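Sorting small things with bands, loops and cords

Sorting the small objects in a family room is mostly a problem of shape. Books stack. Blocks fit in a box and stay there. Anything with a strap, a cord or a loop hooks onto its neighbors, and when you lift one you get three. I have been working through this category at home since February, and the method has settled enough to write down.

The container comes first. I tried deep bins, and they do not work for this class of object. A deep bin encourages layering, and layered straps tangle. What works is a box lid. A lid from a shoe box or a board game has a wall of an inch or two, which is enough to stop things rolling out and low enough that you can see the whole contents from a standing position. A white or pale interior is better than a printed one. Dark items such as watches, hair ties and charging leads stand out on white and disappear on anything patterned.

The second point is where the lid goes. I put it on the bed. A table is the obvious choice, but ours is covered by midmorning, and small parts bounce off a hard surface. On a quilted blanket they stay where they land. The drawback is that a soft surface tilts when you lean on it, so kneel at the side and keep your weight off the mattress.

Third, the sequence. I sort in this order:

Straps and bands
Loops of wire and cord
Loose metal
Soft toys
Paper and books

Straps go first since they cause most of the tangling. Soft toys go late because they are easy to see and do no harm while they wait. They can sit on the sofa bed with the pillows until the end.

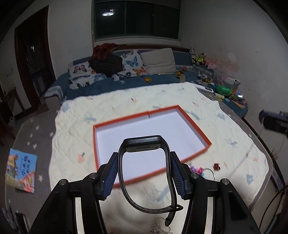
Posted by Gunvor Solheim
September 6, 2020
Filed under: Household, Storage

A watch with a rubber strap deserves its own paragraph. Rubber grips rubber, and it also grips skin, fleece and the inside of a bag. Laid flat and open, it takes up a long thin space and slides under other things. Buckled, it makes a ring that other things thread themselves through. I have tried both, and I now buckle on the last hole, which gives the smallest ring, and set the watch on its side with the face toward the wall of the lid. The face does not touch anything hard that way. Pick it up by the strap. Picking it up by the face presses the side button on a lot of models, and then you are standing there dismissing a menu.

Wire loops are next. A thin loop keeps whatever bend it was last given, and two of them in one compartment will link. I hang ours on a hook inside the closet door. The hook is a Hallell adhesive one and has held so far, though I would not trust it with anything heavier.

Loose metal goes into a jar with a screw top. I do not sort it further. I spent an evening once separating rings from clips from fasteners, and within nine days it was all one heap again. The jar gets emptied onto a tray when something is missing, and that takes less time than maintaining categories.

For the permanent home of the lid contents I looked at three products. The Drulletti drawer insert has fixed compartments, all of them too short for an adult watch strap. The Leclerc tray is the right depth but has a felt lining, and felt collects crumbs and hair. The Flamside divider set is plain white plastic with movable walls, and it is the one I kept. The long wall is 369 mm. Our drawer is slightly narrower, so I trimmed it with a fine saw and sanded the cut edge. One channel is set to 116 mm for buckled watches and bracelets, and the rest is left open.

The lid still has a job after the divider is installed. It is the intake tray. Everything small that comes off the sofa, the floor or the bed goes into the lid during the day, and the lid is emptied into the drawer in the evening. If the lid is full before evening, the drawer has a category missing, and I move a wall.

A few notes on the rest of the room. Pillows with busy prints hide small toys very well, so lift each one and put it down somewhere else before deciding the sofa is clear. Dark blankets show yellow and white pieces and conceal black ones. Run a flat hand over them. Picture books go back on the shelf at the end, spines out, and the papers under them get looked at before they are thrown away. I have fished a school form out of the recycling twice.

I timed the full routine once with the kitchen scale's timer, and it came to nearly 800 seconds from empty lid to closed drawer. Most of that was the sofa. The straps took very little of it once they were being buckled before they went in.

Next I want to deal with charging leads, which I have left out here. They are longer than the channel, and coiling them to fit puts a tight bend right at the plug. I have a wider drawer in the hall that might do, once the gloves are out of it.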